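Wine tasters wanted, Flestville - paid, part time

Posted Apr 28, 2023

Bemine is looking for people to join our tasting panel for the spring and summer bottlings. Not a sales job. Not a sommelier job either, please don't send us your certificates, we won't read them. What we need is people who drink wine fairly often, can say what they smell and will turn up on time.

We import from small growers, mostly whites and light reds, and sell to restaurants and a handful of shops. Before we put our name on anything it goes past the panel. Blind, in plain glasses, scored on paper. The scores go to the buyers and the buyers do mostly listen.

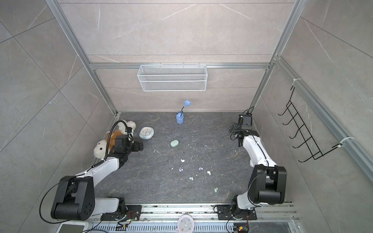 The work

One session a week, late morning, starting in May. Each one runs 2 hours. You'll taste 8 wines, spit all of them (yes really), fill in a sheet for each. Colour, nose, mouth, finish, then a mark out of ten and whether you'd pay the price on the card. Short chat at the end, tea and bread provided. No lunch, sorry, had to stop that.

First month is the Vlachopoulos range, seven whites and a rosé, all last year's harvest. Sharp, salty, some with a bit of skin contact. After that the Skumum reds, which are softer and need more patience. If you only like big oaky stuff you will be bored.

Pay

85 pounds a session, paid monthly by bank transfer. Travel not covered unless you're coming from outside the Flestville bus area, ask first. Panel members get trade price on anything in the warehouse, up to a case a month.

Who we want

Over 18, obviously, bring ID to the first one.
Able to commit to the whole run, May through to the end of August. One missed session is fine, tell us beforehand.
Non smoker, or at least not on the morning.
No perfume, aftershave, strong hand cream. We have sent people home for this.
Legible handwriting. Last year's sheets were a nightmare.
Not working for another importer or a wine shop.

No experience needed but you should be able to tell us about a wine you disliked and why. Thats a proper question, it's on the form.
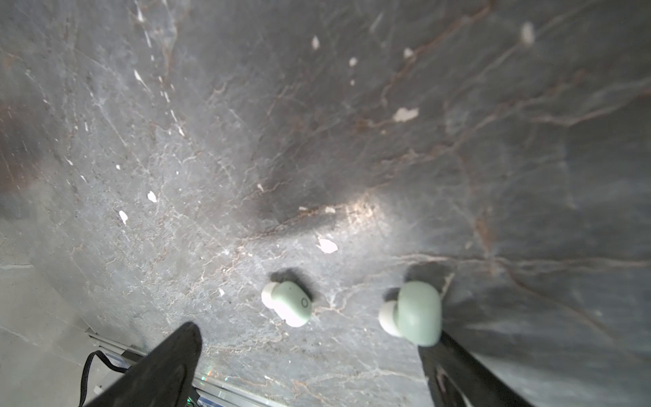

How to apply

Pick up a form at the Bemine counter on the quay or ask for one through the contact page. Fill in both sides. People keep missing the back, it's where the allergies and medication bit is and we can't take you without it.

We had around 400 forms last time so can't reply to everyone. If you've heard nothing by the middle of May, assume it's a no and try again in autumn, when there's a smaller panel for the sweet wines.

Shortlisted people come in for a trial tasting, unpaid, half an hour. Three glasses, two of them the same wine, you say which is the odd one out. Then we do it again with a diferent set. Don't eat anything spicy beforehand, no coffee or mints for an hour before either.

Don't drive. Even spitting, don't drive. Bus stops at the gate, bikes can go in the yard.

Step-free entrance at the side, ring the bell and wait, it takes a minute for someone to come through from the warehouse. If you need a chair with arms or bigger print on the sheets put it on the form.

Forms in as soon as you can please, first session needs filling.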